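Can a machine take out the trash yet?

I have been pestering my friend Wilma Crichton with this question since July, and she has been kind enough to keep answering. She works on grasping at a small outfit called Halness, and every time I ask when I can stop doing chores she laughs and sends me something to read.

So where are we? Further along than I expected! Floors are pretty much done. Folding a towel is getting there, slowly (the last one I watched took 90 seconds and I cheered at the end). Dishes depend a lot on the dishes.

What surprised me is how hard the dull stuff is. A mug has a handle and it keeps its shape. A ball of old newspaper has no handle, no right way up, and it changes the moment you squeeze it. Wilma says she'd take 29 mugs over one wad of paper any day.

I love this problem. You and I reach in and grab without a thought, but two flat fingers have to decide where the paper will give and where it will hold, with the side of the bucket in the way on both sides. Too wide and you bump the rim, too narrow and you come up with a scrap.

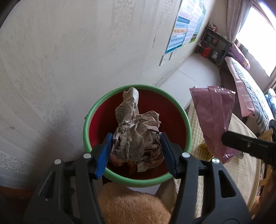 What I'd hand over first

Trash, no contest. Then socks. I'd keep the cooking, I like the cooking. Sinéad Buckley wrote in to say she'd give up ironing before anything else, and fair enough, I had forgotten people iron.

Recent posts
Three weeks with the Prendis mop
Why my socks never match
A Thursday at the Mulcahy workshop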